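Charter company says we must not pick anyone up at sea. Can that be right?

Asked by Tomomi Ueda in Boats, Ferries and Harbours

I've chartered a sailing boat with my brother and two friends for a fortnight in April, out of Omesetti. We're all reasonably experienced and two of us hold the right certificates, so this is a question about paperwork and not about whether we can sail.

The company is called Plurnudier. The contract came through last night and most of it is the usual stuff about fuel, scratches and who pays if the anchor goes missing. Then on the second to last page there is a clause which says, word for word: "The hirer shall not permit any person not named on the crew list to board the vessel between ports in any circumstances. Breach of this clause voids insurance cover and forfeits the deposit in full." The deposit is 600 euros, so forfeiting it would hurt but wouldn't ruin us. Voiding the insurance might well ruin us.

I rang to ask what happens if we come across people in trouble, because that stretch of water does see small boats making the crossing, and it also sees ordinary holidaymakers on hired inflatables who have run out of petrol. The man I spoke to said, and I wrote it down, "You call the coastguard and you carry on. You are a hire boat, the rules about rescue are for ships." He added that a customer of theirs had once taken people on board and had been kept outside the harbour for days, and that the clause was there for our own protection.

I don't believe the first part. I was always taught that anyone in charge of any boat has to help. But I've also seen enough news about captains being questioned and boats being held on the quay to wonder whether he has a point about the second part. I asked for it in writing and got a cheerful email with a weather link and no answer.

So three things. Is the clause worth anything? Could we lose the insurance by doing what the law says we must? And is there any truth in the idea that a private boat can be kept out of port? I'd like to hear from people who know, please, and not from people who want to argue about immigration. There are other threads for that.

saltlocker

Don't sign it. Find another company. I've been hiring boats for years and have never seen that clause, so either they are cowboys or they've had some bad experience they're not telling you about. The law of the sea says you rescue everybody and nobody can touch you for it, end of story. Any port has to let you in. If the insurance people argue, tell them you will go to the papers and watch how fast they change their minds.

Also the man on the phone will be a student earning pocket money so I wouldn't take legal advice from him.

Tetsuya Oda

I'd treat the answer above with some care. The spirit of it is fine, but "nobody can touch you" is exactly the kind of thing that sounds good until you are on a quay with a policeman going through your logbook. I handled claims for small craft for a long time, I am not a lawyer, and I've never practised in the country you're sailing from. Read what follows with that in mind.

Start with the duty, as it's the clearest part. The international rule is that states must require the master of a ship flying their flag to help anyone found in danger of being lost at sea, so far as it can be done without serious danger to the ship, the crew or the passengers. There is similar wording in the safety convention, and that part is not limited to large commercial ships. Many countries have then put it in their own law, with fines or worse for a skipper who passes by. Your man's line that "the rules about rescue are for ships" seems to rest on the idea that a hired yacht is something other than a ship. I wouldn't want to try that in front of a judge. What you should look up is the flag of this particular boat, because it's the flag state's law that applies to you as skipper first of all. It may not be the flag you expect. Charter fleets are registered wherever it suits the owner.

Now look at the words I just used, because people on the other side of the argument skip them too. "Without serious danger" does a lot of work. A sailing boat with four people on it cannot lift a crowd out of an overloaded dinghy. If you go alongside, everyone moves to the same side at once, and you may turn a bad situation into a fatal one. Giving help does not always mean taking people on board. It can mean calling it in, giving a proper position, staying where you can see them, passing over lifejackets and water if that can be done safely, and doing what the rescue centre tells you. Sometimes standing by is the whole job. "Call the coastguard and carry on" leaves out the standing by, and I would like to know who told him it was all right to leave it out.

On the clause itself. As a general matter a private contract can't excuse you from a legal duty, and courts tend to be unfriendly to terms that would punish someone for obeying the law. I say "tend to" on purpose. I suspect the clause was written to stop people running paid day trips, or swapping crew halfway through the week, and that somebody typed "in any circumstances" because it sounded firm. The rescue explanation may have been made up afterwards. I've read a lot of contracts where the person selling them had no idea why a paragraph was there.

The insurance is where I'd put my effort. What a charter company says its policy does and what the policy does are often two separate things. Most yacht policies I've read allow the boat to go off its route and give assistance to vessels or people in distress. Plenty of them are less generous about towing. So ask for the policy wording, and I mean the full wording, since the one-page summary is there to sell you something. If they say they can't share it, ask for the insurer's name and write to the insurer yourself. We had one firm of agents, Nishimura, who would answer that sort of letter within the week, and others who took so long that the holiday was over. Do it now.

As for being kept outside a harbour, I can't tell you that it never happens. The rules say that states should arrange for rescued people to be landed in a place of safety as soon as is reasonably possible. They are much vaguer about which state and which port, and that gap is where all the trouble comes from. It has mostly been trouble for larger vessels. I would want more than "a customer of ours once" before I believed it was a common thing for hire boats. Which customer, which harbour, how many days? If he can't say, you can file it with the other stories people tell at counters.

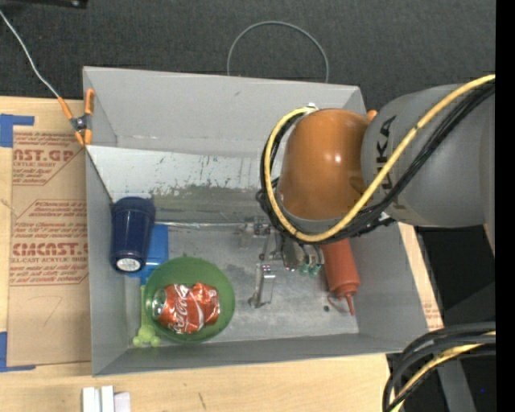 What I would do in practice, if it were my name on the contract, is send them one short email. Ask them to add the words "except where required by law or instructed by a rescue authority" to the end of the clause. It costs them nothing. A decent company will agree the same day, and a company that won't has told you something useful before you've handed over any money. Keep the reply, print it, and take it on board with you.

Then agree among yourselves who does what. One person on the radio, one steering, one watching and pointing, one writing. The writing matters more than people think. Put down the time, the position, who you spoke to and what they said. An entry that reads "1815, told by rescue centre to stand by and not to approach" will be worth more to you later than any clause in any contract. Don't tidy it up afterwards. A log that looks too neat makes people like me suspicious.

And please don't threaten anyone with the papers. In my experience it makes them pass the file to a solicitor, and then nobody will talk to you at all.

Tomomi Ueda (asked the original)

Thank you, that is far more than I hoped for. I've sent the email with your wording. I've also asked for the flag, which they gave me straight away, and it isn't the one painted on their website, so you were right to be doubtful there.

No reply yet on the clause. The insurer turns out to be one I've never heard of, and the phone number on the certificate rings at Plurnudier's own office — I'm not sure what to make of that.

hollis_b

We sailed with Plurnudier two seasons ago and had the same clause. Nobody on the boat read it, me included. The boat was fine apart from a leaking hatch, and we got the deposit back minus cleaning.

For comparison, the people at Prisenton (next bay along, smaller boats, a bit dearer) have a line in their contract saying you may depart from the agreed route to help others. I don't know if it would stand up any better, and I've only got the old copy, so ask for the current one before you go by what I say. Not sure I agree that the harbour story is made up. We heard it too, but from a different member of staff, and in that version it was 2 days and the boat had only towed somebody in.

Tetsuya Oda

Two versions from the same office doesn't make it truer. Though if there was a tow involved I'd be more inclined to think that something did happen, and that it had to do with who was going to pay for it.

Tomomi, a certificate that sends you back to the charter company's own desk isn't proof of anything bad. Some of them act as agents for the insurer. But I wouldn't pay the balance until somebody outside that building has confirmed in writing that the policy exists and covers the dates you're sailing. Ask for the policy number and look up the insurer's number for yourself, from somewhere other than the certificate.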